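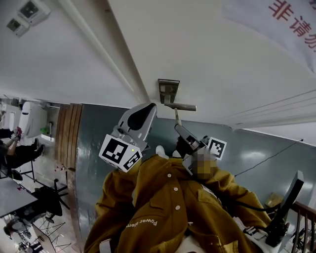

About Cidside

Hi, I'm Nkechi, and I run Cidside with Xuân Thân and a small crew of people who really, really like doors. We look after the doors, locks and handles in other people's buildings: schools, clinics, small offices, the odd church hall. If your storeroom won't latch or your lever has gone floppy, we're who you call!

How we got going

I used to manage stock at a furniture importer, and the stockroom door there was a misery. It stuck in summer, it swung open in winter, and the key lived on a hook that everyone in the building knew about. Xuân came out to fix it one September (he was working for himself back then, out of a very old van) and spent the first ten minutes just opening and closing the thing and listening to it. I'd never seen anybody pay that much attention to a hinge. We got talking, I did his invoices for a while, and by the next fall we had a name and a second van.

These days we look after 727 doors on regular service plans. Xuân keeps the list and will tell you which ones are his favorites.

What we do all day

Mostly handles. Levers take a beating, and a lot of what people think is a broken lock is a loose spindle or a latch that's a hair out of line with its plate. We'll tighten, shim and adjust before we talk about replacing anything. We also fit keypad locks, hang new doors, and sort out the frames behind them, plus the little stuff like stops, closers and signs.

Storerooms are my soft spot, for obvious reasons. An electronic lock with a lever is a nice setup for a room where the same few people go in and out all day, and a plain notice on the door still does half the job. I love one in big red characters! The one in the photo reads 库房重地 and 非请勿入, so: storeroom, authorized people only. Hard to argue with that.

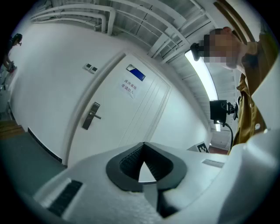 Who you'll meet

Ifeoma Tamuno answers the phone and plans the routes, so she's probably the first voice you'll hear. Ekene Akpan does most of our lock fitting and is very patient with people who have forgotten their codes. Yetunde Effiong joined us from Saarela, where she hung doors in new apartments, and she's the one to ask if your frame isn't square (it isn't, they never are). Xuân still does site visits, and I do quotes, ordering and the coffee.

Prices and getting in touch

A first visit within our area is free, and a yearly plan for a small building starts at $300. Just tell us how many doors you've got and which one is driving you nuts. We're upstairs at Grosholm Yard, weekdays from eight, and we'll be closed on 28th December for stocktaking. Ring the lower bell, the upper one doesn't work yet.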